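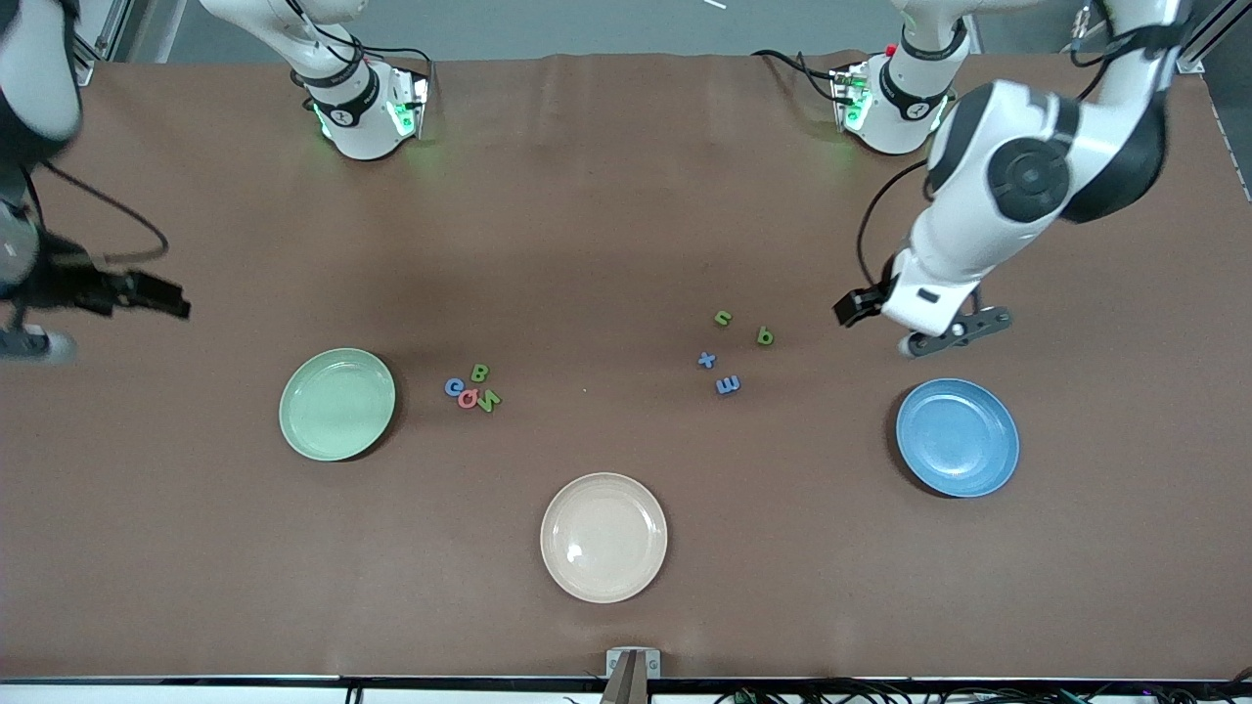

Spelling and Its Discontents
Unit 2 handout: Why English looks the way it does
Pruldale Adult Learning, evening section
Instructor: Hortensia Cabral

Read this before class and bring it with you. There are no spare copies in the room, and the copier on the second floor is in one of its moods.

Where we left off

Last time we got as far as the Norman Conquest and the arrival of a large number of French-speaking people who had land to manage and no interest in learning how the locals wrote things down. Several of you asked why this should matter to anybody trying to spell "receipt" in the present century. Fair question. The answer takes up most of this handout.

Old English spelling was fairly regular. If you saw a letter, you said it. The word for knight was "cniht," and every one of those letters did some work, including the c at the front and the h in the middle, which sounded like the end of the Scottish "loch." Then the scribes changed. The new ones had been trained on French and Latin, and they brought their habits along. "Cw" became "qu," so "cwen" turned into "queen." The old "hw" got flipped to "wh." A "u" sitting next to an m or an n was hard to read in the handwriting of the day, all those identical little upright strokes, so in a number of words it was swapped for an "o." That is the usual explanation for "son," "come," "love" and "monk." We are still spelling around somebody's penmanship.

The silent letters, sorted by whose fault they are

Some silent letters used to be spoken. The k in "knee," the g in "gnaw," the w in "write" and the gh in "night" all had a sound once. People stopped saying them and went on writing them, the way you go on paying for a gym.

Others were never spoken in English by anybody. These are the ones I hold a grudge against. In the fifteenth and sixteenth centuries, educated writers got excited about Latin and began putting letters back into words to show where they came from. "Dette" came into English from French with no b in it. The Latin was "debitum," so in went a b. The same thing happened to "doute," which became "doubt." "Receipt" picked up its p this way, while its cousins "deceit" and "conceit" were left alone, which tells you how carefully the job was done.

And then they got some wrong. "Island" comes from Old English "igland" or "iland" and has no family connection to Latin "insula." Someone thought it looked like a relative of "isle" and gave it an s. "Isle" had only recently been handed its own s back. "Scissors" has a c on the strength of a Latin verb it doesn't come from. Keep these in mind the next time you are told that spelling shows good character.

A third group came from printers. William Caxton set up his press in Westminster in 1476 after many years in the Low Countries, and some of his typesetters seem to have come with him. The h in "ghost" looks very much like a Flemish habit. There were others, "gherle" for girl and "goos" with an h in it, and they mostly died out. "Ghost" hung on, as you'd expect.

The Great Vowel Shift, in one paragraph because it is after dinner

Between 1400 and 1700, give or take a lifetime at each end, the long vowels of English moved. The word "name" used to sound closer to "nahm-uh." "Bite" was nearer to our "beet," and "house" was "hoose," which it still is for plenty of people in Scotland. The reasons are disputed and the disputes are long. What matters for us is the timing. Printing was fixing the spellings in place during the same stretch in which the sounds were wandering off. So the page keeps a record of how the words used to be said, and we read it aloud in a different accent and blame ourselves.

Noah Webster would like a word

American spelling has an author, more or less. Webster thought a new country ought to have its own spelling, and he also had books to sell. He dropped the u from "colour," turned "centre" around and took the k off "musick," though on that last one the British were already heading the same way. Those stuck. He also wanted "tung" for tongue, "wimmen" for women and "masheen" for machine. Those did not. I'd like you to think about why, since "tung" is plainly the better spelling and you recoiled when you read it.

My colleague Fermín Garrido, who teaches the Spanish section across the hall, likes to put his head in at this stage and mention that his students get the spelling rules in an afternoon. He is mostly right. Ask him about b and v.

What the rules are worth

"I before e except after c" does better if you add "when the sound is ee." That gets you "believe" and "receive" and saves you from "science" and "neighbor." It will not save you from "seize," "weird," "protein" or "caffeine." Learn those four by heart.

Doubling is the rule that earns its keep. One short stressed vowel, one consonant after it, and an ending that starts with a vowel: double the consonant. Hop, hopping. Hope, hoping. Stress counts, so it's "beginning" but "opening," and "referred" but "reference." If you take away a single thing from this unit, please let it be this.

Drop the silent e before an ending that begins with a vowel (making, likable) and keep it before one that begins with a consonant (hopeful, lately). Exceptions include "truly," "argument" and "judgment," the last of which the British spell with the e, and they are welcome to it.

For next time

Read the Quiroga chapter on loanwords, skipping the tables. The photocopy is bad on the left side but you can guess the missing letters, and guessing is good practice.

Find 6 words with a letter nobody pronounces. Look each one up in a dictionary that gives word histories. The Brustbridge branch library has a decent one at the reference desk. Write down whether the letter was once spoken, was added to look Latin, or has some other excuse.

Write a paragraph of 5 sentences defending or attacking spelling reform. Spell it however you like, but be consistent. Last April I received one done entirely in the writer's own system, and by the fourth sentence I could read it without slowing down, and it bothered me for the rest of the evening.

The short quiz covers doubling and the silent e. "Accommodate" will be on it. Two c's, two m's.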